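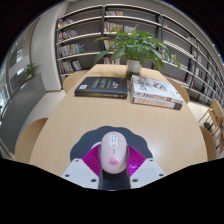 Quick one on wrist pain, as we've had a few members write in again after the August workshop. Zorica Grgić ran that one and her advice hasn't changed much: shoulders down, elbow close in, forearm resting on the desk. Mouse size matters more than people think. A small rounded one like the pale pink mouse with the cartoon face is fine for short jobs but if you've got big hands you end up clawing at it all day. Try before you buy. Zollik on the main street will let you.

Breaks next. Zorica says 3 minutes every half hour, away from the desk, not scrolling your phone. Stand up, shake the hands out, look at something far off. Swap hands for the mouse if you can stand it. Feels awful the first week, then allright.

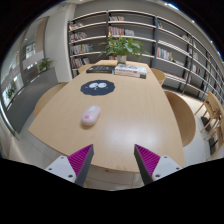

Same goes for laptops on the couch. Don't. Or at least put a cushion under your elbows and keep it short. Numbness that hangs around overnight = see your GP, please dont wait for it to sort itself out.

The stretch sheet is at the Golob desk, colour copies, free. Zdenka Jurić has the large print version, ask her. Next session is at Trikeck hall, bring your own chair cushion.
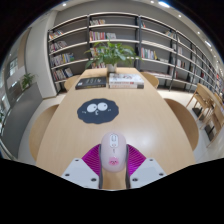

Pink mouse with a pig face on it.

Last updated: 5/15/19

We use cookies to improve your visit. By continuing you accept our cookie policy.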